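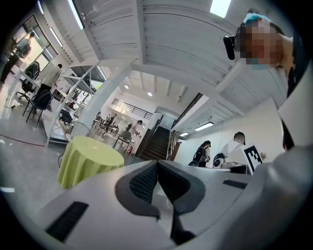 Round table with floor-length cloth, yellow-green. Mesh-back chair behind.

2 min read

Fekete round table cloth – full drop, goes right down to the floor. Yellow-green only for now, the cream is back in May.

Fits the Drarnell round table and most others of the same size, but measure first please. Top to floor, then across. We can't take back cloths that have been hemmed.

Machine wash at 30, hang up damp, iron on the wrong side if you must. Shrinks a touch first time so dont trim it before washing. Spare cloth worth having if the table's out every day.

Sold singly or in packs of 3. Order code 412 – add R for the round one, otherwise you'll get the square. Table and chairs are seperate, see the Birevine seating page for the chairs.

Delivery two weeks, longer for more than 30 cloths. Collection from the Zekdale counter, bring your order number.

Swatches free, one per customer. Trade prices and odd sizes – ask Aaliyah Carrier. Anything to do with a late or wrong delivery goes to Natanael Queiroz, not the counter.

Price list updated 26 September 2019.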